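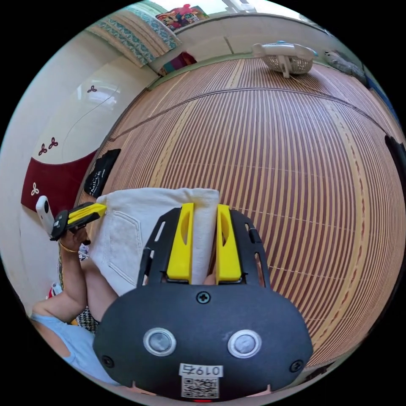
4. What people told us about sleeping on mats in hot weather

I went into this part of the study expecting a boring answer. We had 264 sleep diaries from the summer round, and I figured people would say they put a mat on the bed when it got hot and took it off when it cooled down. Danilo Talavera, who read the first batch with me, bet on the same thing. We were both wrong, and I had to rewrite most of this section because of it.

The diaries came from two neighborhoods, which we call Kerkum and Lester here (not their real names, see Section 2). People wrote down when they went to bed, what they slept on, how often they woke up, and anything else they felt like telling us. That last box is where all the good stuff was! One woman in Lester filled it every night for the whole study, mostly with complaints about her upstairs neighbor's fan.

So, when does the mat go on? In Kerkum, hardly anyone mentioned the temperature. They talked about sweat, and about sheets sticking to the backs of their legs. A few put the mat down after the first bad night and then just left it there until November, long after the nights had turned chilly, with a blanket on top of it. I asked one man about that in the follow-up call and he said taking it off would mean finding somewhere to put it. Fair enough.

Bognár's earlier paper treats the sleeping mat as a "night object" and only looks at the hours between lights out and getting up. I like that paper a lot, but our diaries don't fit it very well. A bed with a mat on it gets used all day long. People sat on it to eat, did homework on it, and (this came up over and over) used it for laundry. A mat is firm and flat, and it's a nice surface for folding, so clothes end up on it in the afternoon and may still be there at bedtime. Figure 3 shows a mat with clothes on it. 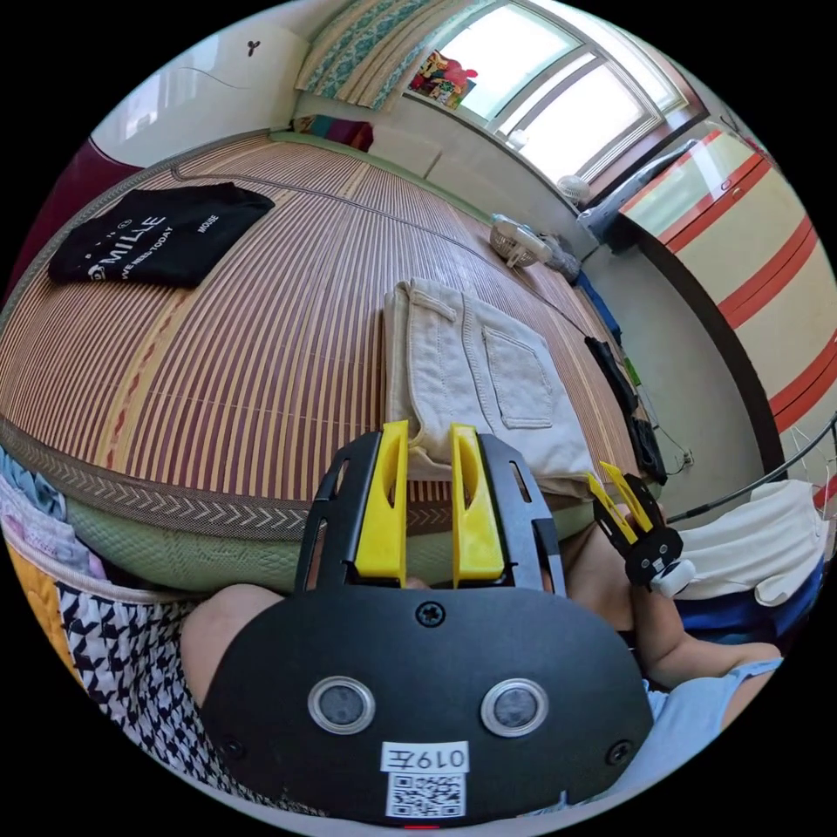
Figure 3. Striped reed mat on a bed, with a folded black T-shirt and folded beige trousers on top.

Why does this matter for sleep? Well, clearing the bed was one of the small jobs people did right before lying down, and several of them blamed it for going to bed late. I'd be careful with that. We didn't ask about it directly, and the people who brought it up were also the ones who wrote the longest entries. Still, I went back through the notes on 7/17/20 with that question in mind and found it in both neighborhoods, so I don't think it's just a Kerkum thing.

The rolled mats sold under the Rollanum name were a separate puzzle. Owners said they liked how easily they put them away, but their diaries show them leaving the mats out as much as everybody else did. We dropped 6 diaries from this comparison where I couldn't tell which kind of mat the person meant, and I'd do that part differently next time, probably with a little drawing to circle.

Waking during the night is the one place where the mat users and the sheet users really did split, and I get to that in Section 5.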